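4.2 The shared table and the tray
October. By Maximiliano Gallardo and Sze-wing Yau
27 shares | 4 comments

The first part of this study dealt with desks that belong to one person. This section turns to the shared table, a surface that several people use in the course of a day and that no one is expected to keep in order. We wanted to know where small things end up on such a table, and whether a tray changes the answer.

The material comes from two sites, Jullcombe and Nellden. Both are large open workrooms with hard floors, high ceilings and long rows of overhead lighting. Staff at both sites eat lunch elsewhere, so the tables carry tools, paper, cables, keys and small parts but very little food or crockery. Over the study period we logged 441 items left on the shared tables at the end of the working day. Items larger than a sheet of letter paper were left out of the log, as were coats and bags.

Trays were put on half of the tables at each site. We chose a long, shallow form with no dividers. An earlier trial with divided trays had gone badly: people spent time deciding which compartment an item belonged in, and a good share of them gave up and put it on the table. The undivided tray asks for one decision only. It also has a low rim, and this matters more than we expected. Several people told us they would not use a box they had to reach down into, even a box only a few inches deep.

The trays were set near the middle of the table, with the long side facing the person seated. We tried the far edge first. Things were thrown toward it and often missed. At the near edge the tray was in the way of forearms and notebooks and was moved by the first person who sat down.
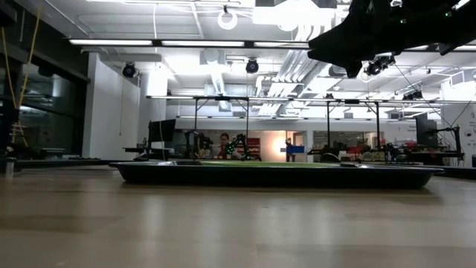 Figure 6. Long shallow tray with green inner surface on a light wooden tabletop, seen at close to table height.

Figure 6 gives the view at nearly the level of the tabletop. From this height the inside of the tray is reduced to a thin strip, and the rim and outer wall are most of what can be seen of it. A small gray object is visible just behind the rim near the left end. A person sitting low in a chair, or looking over from a distance, gets a similar view. We come back to this point below, as it affects how often trays are emptied.

The color of the lining was a minor concern at the start. Dark trays with a dark inside hid black cable ties, pen caps and screws, and people at Jullcombe said they swept their hands around in them to find things. A plain colored lining solved most of this. The tables themselves are pale and take a fair amount of glare from the ceiling lights, so a small metal part can be harder to spot on the bare wood than on the lining.

On tables without a tray, items gathered at the corners and along the edge closest to the walkway. On tables with a tray, most small items were found in it or within a hand's width of it. The second group is worth noting. Many of these items had been put down beside the tray while there was still plenty of room inside. Yau suggests that the tray works partly as a landmark – people aim for the area and feel they have done enough.

Emptying was less regular than filling. We asked each site to clear its trays once a week, and almost 80 of the logged items had sat in the same tray through at least one clearing. In interviews, people said they had looked across at the tray and taken it to be empty. A low viewpoint explains part of this. A flat item lying on the lining cannot be seen over the rim from a seated position a few tables away, while a mug or a roll of tape can.

At Nellden we followed this up by asking whoever cleared the trays to stand at the long side and look straight down. The number of missed items dropped in the weeks after, though the period was short and we would not lean on it heavily.

Cost was not a factor at either site. The trays were bought through Alvarado along with other table supplies, and the linings were cut to fit by hand. Two linings curled at the ends and had to be stuck down again.

Section 4.3 looks at the same tables when chairs are removed and people work standing.

Comments (4)

tbrandt: We use trays like this in our print room. Same thing with stuff landing right next to it. Did you try two short trays in place of one long one?

S. Yau: Only for a few days at Jullcombe. One filled up and the other stayed bare, so we stopped.

millerk: Is the log going to be posted? I would like to see the split by item type.

old_bench: Cork lining holds screws better than anything else I have tried.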